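Reading time: 2 min

Moving into a first flat: what did you buy that you never used?

ruan_mokoena
I get the keys to a one-bed in Gestham in October. The kitchen has a cooker, a sink and four empty cupboards. My sister has sent me a list of 341 things she says every home needs and I don't believe her. I have £1277 set aside for the lot, including a bed. What should I leave out?

ShireenM
Leave out anything that does one job. I bought an egg slicer, a garlic press and a rice cooker in my first month. The rice cooker went to a charity shop still in its box. Spend the money on a decent pan and a mattress.

gus.gallagher
Disagree on the rice cooker. Mine is on most evenings. It depends what you eat, so write down what you cooked in the last fortnight and buy for that.

Things I would get on day one: kettle, one large pan, one small pan, a sharp knife, a chopping board, a tin opener, bin bags, loo roll. The rest can wait until you miss it.
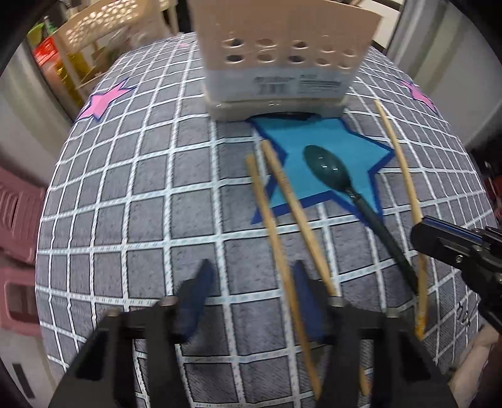
I would also say don't buy a dinner set. I had a twelve-piece one from Zalow and the side plates stayed at the back of the cupboard for years. Two plates, two bowls and a couple of mugs will do for one person. You can borrow more if people come round.

ruan_mokoena
Thanks. I do eat a lot of rice, so I may side with Gus. What about a table? The main room is small and I was going to eat on the sofa.

Concetta O
Get a table. I ate on the sofa for my first year and ended up doing everything else there too, including my tax return. My back was bad by spring. A small round one takes up less room than you would think, and you can walk past it without catching your hip on a corner. Second-hand is fine. Check the legs before you pay. 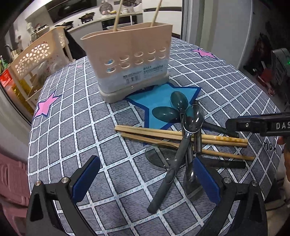

A tablecloth is worth having as well if the top is scratched. Measure across the table and add what you want hanging down on each side. I guessed with my first one and it was too short all round. Wipe-clean ones are easier to look after but they do crease if you fold them, so keep it rolled.

ShireenM
I'd skip the table in a small one-bed. A folding desk does for eating and working, and you can put it flat against the wall when you want the floor.

Concetta O
You can, but do you? I had a folding one before and it stayed up the whole time with post on it.

ShireenM
Mine gets folded. It depends on the person, I suppose.

sizwe_m
Going back to the first question, the thing I regret is storage. I bought baskets, drawer dividers and a shoe rack before I had anything to put in them. Half didn't fit the cupboards. Live there for a month first, see where things pile up, then measure. I ended up keeping two things for the kitchen, a drainer for cutlery and a hook for tea towels.

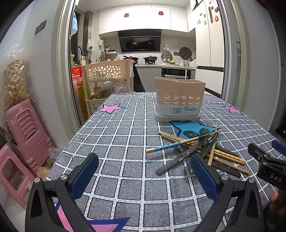
gus.gallagher
Agree on waiting, except for the wardrobe. If the flat hasn't got one you need at least a rail from the first night or your clothes will live in bags. The Saxena rail I bought leaned a bit but it held.

ruan_mokoena
No wardrobe, so a rail goes on the list. I have crossed off the dinner set, the baskets and the egg slicer. Still undecided on table or desk. I will measure the room when I pick up the keys and post the sizes.

ShireenM
Measure the front door and the stairs too. My sofa went back to the shop.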